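4.2 Keeping the hand-held gripper in shape

Most papers like ours give the hardware one paragraph and move on. I'm going to spend a bit more time on it, because I was the one fixing it for most of the project and I think the upkeep shaped our data more than any setting in the training code did.

We had one gripper on the Kudusgate bench. Zlatko Kelmendi built it in May from printed black parts, and after that it was mine to look after (lucky me!). Two fingers close toward each other when you squeeze the handle, and the camera rides along behind them, so every recording has both fingers in view. That's great for us, since any change in the fingers shows up right there in the footage and we can go back and find it.

The pads gave us the most work by far. Each finger has a rubbery pad stuck along its inner face, and the pads get rough, then they start to lift at the top corner. I first wrote this down on 6/14/19, after a batch of wire basket pickups where thin wires kept slipping out of the grip. I peeled both pads, cleaned the faces with alcohol, let them dry for 24 minutes while I had a coffee, and pressed new ones on in a small clamp. From then on we changed pads in pairs every 1,000 grasps. Never just one! A fresh pad facing an old one pulls the object sideways, and you end up recording a little correction in the wrist that you really don't want a policy to learn.

A lifted corner alone didn't mean a change. If I could press the flap down with a thumb and the rest of the pad held, I logged it and kept going. If the lift went past the top edge and down the face, we stopped for the session. Khrystyna Stasiv thought I was too relaxed about this, and we went back and forth on it more than once, so the log has her notes next to mine.

Next came the screws. They creep loose with all the squeezing, and a loose finger tilts just enough to change where the tips meet. I checked them at the start of each session, closed the fingers on a strip of paper, and tugged. If the paper slid out at one end, I backed the screws off, squared the finger up by eye and tightened again. Over the whole Fistis set we ran 92 sessions, and I had to square a finger in 44 of them, way more than I'd have guessed going in.

We wiped down the outside of the gripper with a dry cloth and left the moving joints alone unless they squeaked. I did try oil once. It crept onto a pad and I lost the afternoon to cleaning it off, so the later sessions were all run dry. Figure 3 has the open fingers at a wire basket, with the left pad curling at its top corner.

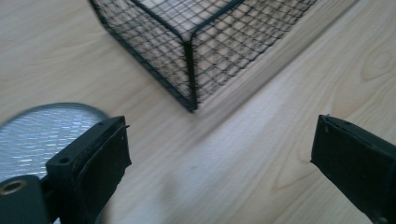

Figure 3. Gripper fingers open in front of a black wire mesh basket. A thin flap curls at the top corner of the left pad.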